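Ticket 296 - Larbridge hall, paging zone dropping out
Opened by: Darnell Pruitt
Equipment: Kincaid four-zone mixer amp, Navira ceiling speakers on a 100 volt line, Trinent wall panel
Priority: normal
Status: open, waiting on parts

Reported problem
Zone 2 goes silent during announcements and comes back by itself after a few minutes. Music in the other zones carries on. Front desk says it started in April, mostly in the afternoon.

9:40 am
Ran music to all four zones at normal level. No fault. Protect light on the amp off. Turned zone 2 up to where the desk keeps it for announcements and paged from the wall panel. Dropped out on the third page. Protect light came on for zone 2 only.

10:15 am
Swapped the zone 2 and zone 3 outputs at the amp. Fault moved with the speaker line, so the amp channel is fine. Put the outputs back.

10:50 am
Disconnected the zone 2 line and measured it with the impedance meter. Reads well under what the tap settings on the drawing add up to. Either a speaker is tapped too high or there is a partial short. No short to ground.

11:30 am
Split the line at the junction above the corridor. Near half reads correct. Far half is low. Went through the far half one speaker at a time. The last two were set to the low impedance position, with no transformer in circuit. Drawing shows them at 6 watts. Both look newer than the rest and the screws are a different color.

12:10 pm
Set both to 6 watts. Line now reads close to the drawing. Paged for almost 100 seconds straight at desk level, no dropout. One of the two has a rattle at low frequencies, so it may have been overdriven. Left it connected for now - it is fine on speech.

Still to do: replace the rattling speaker, set the zone 2 high-pass filter (it was off), label the taps on the drawing.

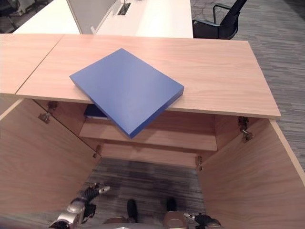 Dwayne Lyons, 1:25 pm
Don't close this yet. Leave the high-pass off until the new speaker is in, then set it and measure the line again with everything connected. I also want the tap positions on zone 4 checked, same corridor, same ceiling work. Is the wall panel level still at the factory setting?

Darnell Pruitt, 1:50 pm
Panel was 4 dB up. Put it back to zero and told the desk. Zone 4 taps not checked yet, need the tall ladder.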